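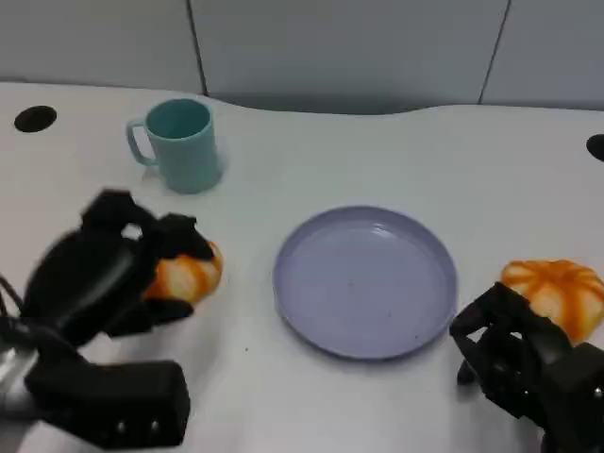

I will defend colored plastic dishes to anyone who comes over for dinner. For years I believed what the magazines told me, that grown-up tables are set in white china, and I owned a very nice white set from Erness that I was scared to use. Then I bought one lavender plate at the Flemgate flea market, and a teal mug to go with it, and I've been a lost cause ever since!

Put a lavender plate on a white table and you get to enjoy the table too. White on white just disappears (ask anyone who has set a glass down on the rim of a saucer they didn't see). Teal next to lavender is even better, cool and a little bit candy-like, and then you need one loud thing to wake the two of them up. My vote goes to orange. Little toy pumpkins, the orange and white kind, are perfect for it, and I don't care if it's October or March. They're round, they're cheerful, and they look great beside a plate with nothing on it yet.

My friend Siu-ming Tsai thinks I've gone too far. She has a stoneware set from Huang, 12 pieces, beautiful stuff, and she says plastic makes every meal feel like a picnic. Well, yes! I love picnics. I'd eat every meal at one if the weather let me.

Plastic does scratch, I'll give her that, and I wouldn't put mine in the microwave. But a scuffed plate that comes out every morning at seven is doing more good than a perfect one at the back of a cabinet. I eat my toast off the lavender one and drink my orange juice from the teal, and the Erness set now lives at my sister's, where it gets used on holidays.

Start with one plate. Pick the color you liked best when you were eight.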